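Search this journal Search Advanced search
Last updated: May

3. Wall colour and perceived room size

3.1 Background to the flat study

Pale colours are widely believed to make a small room feel larger. The advice appears in most home decorating guides, and landlords who let small flats tend to follow it whether or not they have read any of them. The evidence is thinner than the advice suggests. Earlier work has mostly used painted cardboard models or printed colour cards, and in both cases the viewer is looking at a room from outside it. We wanted answers from people who had lived with a colour for long enough to stop noticing it.

The study took place in two housing blocks, Kenar and Mumeck. Both have the same floor plan on every storey. The living rooms in Kenar face the street and get direct sun in the morning. Those in Mumeck face an inner yard and get very little direct sun at any time of year. The ceilings are white in both blocks and were left alone.

We approached 100 households. Of these, 98 agreed to take part and stayed in the study until the second interview. The two that left did so because they moved out, and their answers have been removed from all the tables.

3.2 Paints and application

Four wall colours were used: a warm white, a pale grey, a light blue and a mid green. All were mixed by the same supplier, Vlček, in a matt finish from a single base. Matt paint was chosen after a trial room in Mumeck was done in a soft sheen. The sheen picked up the window as a bright patch, and tenants commented on the patch more than on the colour.

Each living room had all four walls painted in one colour. Skirting boards and door frames stayed white. Tenants could keep their own furniture, curtains and lamps, but were asked to leave the longest wall bare for the first month. Some found this hard. In Kenar, 17 households had put up at least one shelf or picture before the month was over – we kept them in the sample but marked them separately, and they are discussed in section 3.5.

Households were given a colour by drawing lots within each block. They could not swap. One tenant asked to have the green replaced with blue and was told that this would be possible after the second interview.

3.3 Interviews

The first interview was held a week after painting and the second at the end of the study period. Both took place in the living room itself. Tenants were asked to estimate the length and width of the room in metres, to say how far away the longest wall felt from the place where they usually sat, and to describe the colour in their own words. The interviewer did not name the colour before the tenant did.

The third question gave the most useful material. People who had the warm white nearly always called it white and stopped there. People who had the blue gave long answers. They called it grey, lilac, "a bit green", or the colour of a shirt, and several used more than one of these for different parts of the same wall. An unbroken pale surface seems to invite this. Without a picture or a seam to settle on, the eye takes in slow changes in tone that would otherwise pass unnoticed, and shadows from nearby objects become a large part of what the wall looks like (Figure 4).

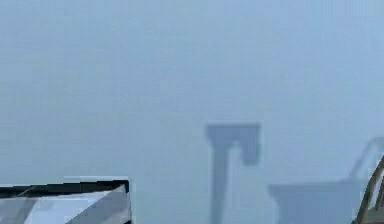 Figure 4. Plain light blue wall in a rendered view. The blue is clearer towards the upper right and more muted in the lower middle, where one of the shadows falls.

3.4 Results for the two blocks

In Kenar, tenants with light blue walls gave larger estimates of room length than tenants with any other colour. The difference from warm white was small. The difference from mid green was clear in both interviews. Estimates of width did not vary with colour.

In Mumeck the pattern was weaker. Blue and grey were given almost the same estimates, and tenants often used the same words for both. Many of them said the room felt cold in the evening, although the heating in the two blocks runs from the same plant. We did not measure air temperature and can say nothing further on this point.

Lamps made more difference than we had planned for. Where a household used a single ceiling light, the walls were described as flat. Where there were 20 or more centimetres between a standing lamp and the wall, tenants mentioned shadows and gave longer estimates, whatever the paint. This was not part of the original design and should be tested properly. A follow-up in the Grusine development, where the lamps are fitted and cannot be moved, would be a suitable place to start.

Share 17 Comments 20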